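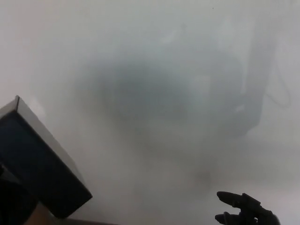
Dec 31, 2021
By Yu-ting Yuen

Search this site Enter keywords Go

Most written rules for robot work in small workshops say when to start the machine and when to stop it for a fault. Very few say when the robot can no longer see well enough to carry on. I think they should, and I think the rule should be short enough to print on a card. Take a view in which the black fingers of the gripper are sharp and almost everything past them is pale grey haze, with a dark mass near the middle that could be one object or several. The arm may be in perfect order. Its joints report the right angles and its gripper is open or closed as told. Nothing in a fault list covers the fact that the work surface in front of it can't be made out.

I spent part of November reading the operating rules of 14 workshops that had agreed to share them. I was helping Horácio Pinheiro at Macedo with a draft guide for firms that own one or two arms and have no safety department. The longest set of rules ran to 300 pages. It had a chapter on lifting the crate off the lorry. On visibility it said that the camera lens should be kept clean.

A clean lens is a fair thing to ask for, but it deals with one cause out of many. Steam, dust, smoke, mist and a badly placed lamp can all spoil a view through spotless glass. An operator who wipes the lens and still can't see has followed the rule in full and is free to press on.

Lurkley does better. Its rule is that the operator must be able to name the object the gripper is about to touch, from the camera view alone, before the arm moves. If the operator can't name it, the arm stays where it is. After 30 seconds without a clear view the job is paused and written up. I like this because it doesn't ask anybody to judge how thick a haze is. People are bad at that, and they get worse at it near the end of a shift.

The people at Iditz told me they prefer a number. Their software gives each view a contrast score out of 100 and stops the arm below a set value. I have no quarrel with the software, and I would keep it as a second check. My trouble is with what it scores. A gripper close to the camera can stay crisp and dark while the area it is reaching into is a blur, and a score taken over the whole view gives credit for that. If a firm wants to use a number, it should be taken from the part of the view where the work is, and the guide should say so.

There is also the matter of memory. An operator who placed the parts before the view went bad knows where they were. Horácio argued that a skilled person should be allowed to finish a move on that basis. I don't agree. Parts slide, cables droop, and a colleague may have reached in. The rule at Prakik allows the arm to be backed out along the path it came in by, slowly, and allows nothing else. That seems right to me for most benches, though it needs a check first that the way out is still clear.

The usual objection is lost time. It is a real cost, and a firm that pauses often will feel it. But the write-ups have a use. If the same bench keeps pausing in the same hour, someone can go and find out what is getting into the air, or move the camera, or change the order of the jobs. Without a rule, the operator squints and copes and the bench stays as it is.

The draft guide goes out for comment in the new year. The visibility section is half a page at present. I have asked for it to go ahead of the section on faults, and Horácio has so far left it at the back.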